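Vamora Folding Table, Terrazzo Pattern
Home > Laundry and Linen > Work Tables > Vamora

Page updated 20/03/2019

The Vamora is a rectangular work table for folding, sorting and checking garments and linen. It suits small commercial laundries, op shops, costume stores and any back room where clothes get handled all day. The top is white with scattered grey, blue-grey and brown chips in a terrazzo pattern. The front edge is a silver aluminium rail with parallel grooves running its length, and the lower panel is grey and translucent.

Top
The surface is smooth, with a gloss finish. Cloth slides on it without snagging, so a T-shirt can be turned or squared up with one hand. Lint shows up well against the white areas and wipes off with a damp cloth. Use warm water and a little dishwashing liquid for marks. Don't use scouring pads, cream cleanser or anything with bleach in it, as these will dull the gloss. Irons must not be put directly on the top. If you press at the same bench, order the Wito pressing mat, which rolls up and stores under the table.

The gloss does reflect overhead lights. If your tubes run straight above the bench, turn the table so they run lengthwise, or fit diffusers. Customers who check dark garments for faults have asked for a matt version. There isn't one at present.

Front rail
The grooves take standard drop-in nuts, so clamps, tape holders, hooks and lamp brackets can be fixed anywhere along the front and moved later. A 4 mm hex key does all of it. Tighten fittings by hand first and then give a quarter turn. Nuts are sold in bags from the Accessories page.

Specifications
Length: 2,000 mm
Depth: 900 mm
Height: 880 mm, adjustable at the feet by 30 mm
Load: 100 kg evenly spread
Rail: aluminium, grooved, full width
Top colour: white with grey, blue-grey and brown chips
Lower panel: grey, translucent
Assembly: two people, hex keys supplied
Warranty: seven years on the frame, two years on the top

Setting out the bench
Most people work with the unfolded pile at the back left and finished items near the left or right edge, leaving the centre clear. A plastic basket with slotted sides will sit in a back corner without getting in the way. Baskets are sold separately. For light knits and anything with a ribbed band, lay the garment face down, smooth from the middle outwards, bring the sides in and then fold up from the hem. Check seams and hems before folding, as small specks and marks on pale cloth are easier to find while it is still open.
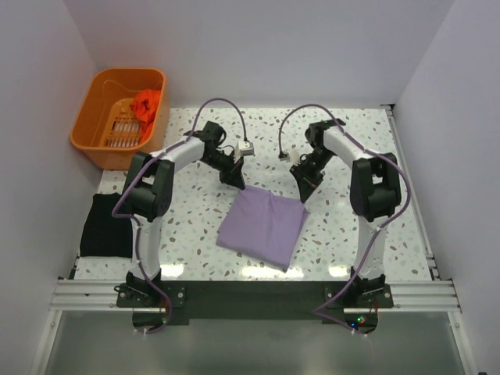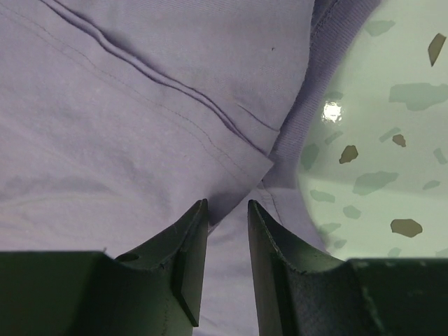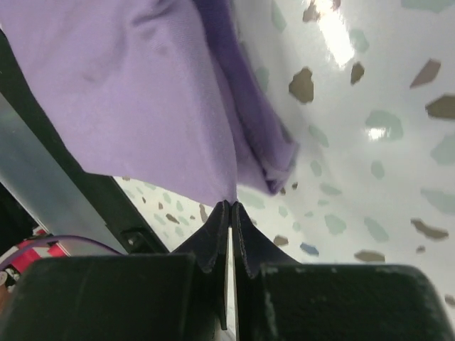
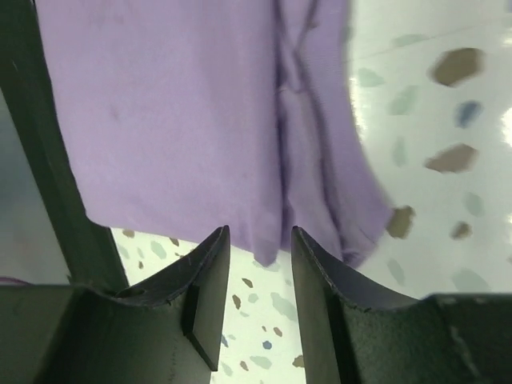 Lavender cloth in all four; orange basket at the back left in the first.

Delivery
Tables are sent flat in two cartons. Metropolitan orders go out on our own truck and regional orders go by carrier to the nearest depot or to your door if there is a forklift or a second person on site. Please tell us about stairs when you order. The top carton is the awkward one and won't go around a tight landing.

Check the top for chips before you sign. Keep the corner protectors on until the table is standing in its final spot, and lift it by the frame when moving it. Dragging it will bend the feet.

Returns
Unassembled tables can be returned within 30 days in the original cartons. Freight back to us is at your cost unless the item is faulty. Tables that have been assembled are assessed one at a time. Send photos of any damage with your order number.

Parts and related items
Replacement feet, set of four
Replacement lower panel
Wito pressing mat
Veres rail lamp bracket
Kovilus garment trolley, fits under the rail end when the lower panel is left off

The Veres bracket was changed in December. Older brackets still fit this rail but need the longer bolt, which we will post free of charge if you ask.

Enquiries
For quotes on more than one table, or for tables joined end to end, contact Sumaiya Munshi in sales. For spare parts and warranty claims, contact Corentin Poulain. Have the number from the sticker inside the left rear leg ready when you ring.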